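Overdraft Fees and Refunds at a Small Credit Union

Project report by Xuelian Shi
Consumer Finance, spring term

Background

Skukthorpe Credit Union changed the way it posts debit card payments in September. Before the change, payments were taken from an account in the order they came in. After it, the largest payments of the day were posted first. A member with a low balance could then be charged for several small payments instead of one large one. The credit union went back to the old method after four months and offered refunds to members who asked for them.

My project looked at how much the change cost members and how many of them got their money back.

Method

I sent a short survey to members through the credit union's student branch and got 107 usable replies. Twelve of those members also let me go through their statements line by line. For each statement I re-sorted the payments by time of day and worked out which fees would have been charged under the old method. Where a payment had no time on it, I left that day out.

The re-sorting was done in a spreadsheet. Pending payments were the hardest part. A gas station hold, for instance, may show up as one amount in the morning and a different amount when it clears, and I used the cleared amount in every case.

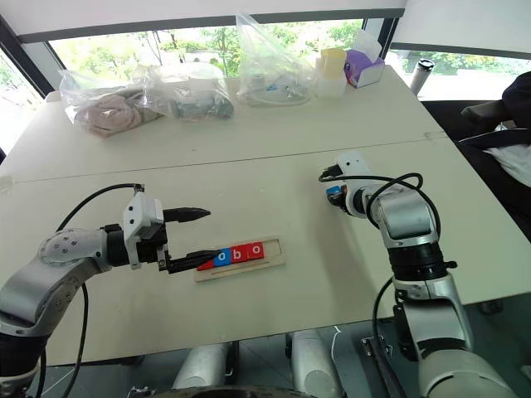

Transfers from savings were treated as deposits at the time they were made. My first version left them out, which made the extra fees look larger than they were. My project adviser, Mr. Duan, caught this when he checked two of the statements by hand.

Results

The 12 members paid $1,295 in overdraft fees over the period. Under the old posting order a little under half of that would still have been charged. The rest came from the change in order.

Most of the extra fees fell on days just before payday. Rent was the usual cause. Once it had been posted first, coffee, bus fares and groceries from the same day each drew a separate fee.

In the survey, fewer than a third of the members who had paid a fee said they had asked for a refund. The most common reason for not asking was that they had not seen the notice. It was sent as a link at the bottom of the monthly e-statement.

Limits

The members who shared statements chose to do so, and they may have paid more fees than most. The student branch also has younger members with lower balances. I could not get figures for the main branch on Resov Street.

Further work

I would like to compare these results with a lender that refunds fees automatically. I have written to Skosow Savings to ask for its refund policy and am waiting for a reply.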